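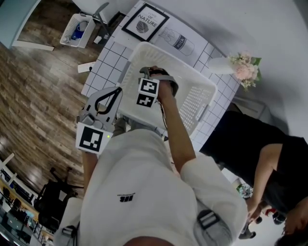 Kisora, October

Filed under: Laundry & Linens / Workshop Helpers

By the Lepik Lane housekeeping desk

I've been folding, sorting and hauling laundry for other people's robots since spring, and I get more mail about it than I ever got about stain removal, so I'm giving it a page of its own. If you've signed up to record household chores with a pair of hand-held grippers (or you're thinking about it, or your kid has come home from college with two of them and wants the kitchen table), these are the things I'd want to know before starting. Most of them I learned by throwing away an afternoon's work.

The short version of the job: you do the chore with the grippers instead of your fingers, over and over, and the recordings go off to train a system that is supposed to do it later without you. I do the basket tasks for a small outfit called Brulier. Pick up the basket, set it down, turn it, put things in, take things out. You would be amazed how many ways there are to pick up a laundry basket!

Start with the basket. Get a stiff one. The white plastic kind with rows of little holes and a slot at the end for a handle is what I like best, and it doesn't have to be fancy. The soft fabric ones sag the minute you squeeze the side, and then you spend the whole take chasing the rim. Wash it first with warm water and a squirt of dish soap, and dry it well, especially around the slot. A soapy rim and gripper fingers do not get along.

Keep the marker squares clean and in the open. Those black-and-white squares on the front of each gripper are how the position of your hands gets worked out later, and a thumbprint of hand lotion across one of them cost me 12 takes before I caught on. I wipe mine with a dry microfiber cloth at every break. No glass cleaner, no wet wipes, because the printed ones can lift at the corners. Also watch your sleeves! A long cuff flops right down over things when you reach. I wear a plain short-sleeved T-shirt for every session now, even when the room is chilly.

Mind the cable. If one of your grippers has a thin cable running off it, let it lie along your forearm and give it some slack at the elbow. The first week I let mine hang free and it went through the holes of the basket like yarn through a needle. I lifted, the basket came with me, and so did everything in it. A loose loop of soft hair elastic at the wrist fixed that for me (don't cinch it tight, you'll feel it by lunchtime).

Straps next. If you're wearing a harness or a backpack with the gear in it, adjust the buckles standing in the position you'll work in, leaning a little over the table. I used to snug everything up standing straight like I was off on a hike, and then the minute I bent forward the whole business slid toward my neck.

About the table. Mine at home has a busy wood pattern and I was told to cover it, so I bought a wipeable white cover with thin grid lines, the kind that looks like tile. I love it. It cleans up with a damp rag and I can use the lines to set the basket down straight when a task calls for that. But don't set it down straight every time! This is the mistake I made for the whole first month. I am a tidy person and I put the basket back on the same four squares after every take, and Brulier wrote back, very nicely, that 2 of my batches were pretty much the same recording. Now I shove it left, I shove it right, I spin it, I let it sit crooked. It still bothers me a bit.

Same goes for what's sitting nearby. My instinct was to clear everything off, and they wanted the opposite, an ordinary table with ordinary stuff on it. A framed print lying flat, a vase of flowers, a card, whatever. Swap the things out between batches so the background doesn't stay put for weeks. Keep anything that can tip toward the far edge, past where your arms swing. If you like real flowers, put less water in the vase than you normally would, or go with fake ones and dust them with a cool hair dryer.

Slow down, but not as much as you think. When I started I moved like I was underwater, and those takes weren't much good because no one picks up a basket that way. Go at the speed you'd go if the dryer had just buzzed and you had somewhere to be in an hour. Close the gripper, feel it take hold, then lift. If you drop the thing, drop it. Some projects want to keep the fumbles and some want them tossed, so ask which before you delete anything. I deleted a whole evening's worth once that they would have paid for.

Shoes matter more than I expected. You're on your feet and leaning, and on a wood floor in socks your feet creep backward a little at a time. Rubber soles, or a thin kitchen mat under you. And if there's a second person helping, agree on a spot for them to stand where they can reach the table without crossing in front of you, and keep that side of the floor clear.

My daily number is 400 short takes, split into four blocks with a proper sit-down between them. I did 655 in one day to make a deadline and couldn't open a jelly jar that night. Please don't do that. A bag of frozen peas across the palms helps, and so does switching tasks halfway, from lifting to something small like sorting socks.

Last thing, label as you go. I keep a pencil and an index card by my elbow and jot down the task and the block before I start, plus anything strange that happened (phone rang, cat on table, basket upside down because I wasn't paying attention). The Ramasano people I filled in for over the summer had an app for this and I still used my card.

Next month I'll get to towels, which are a whole different headache. Send me your folding questions before then.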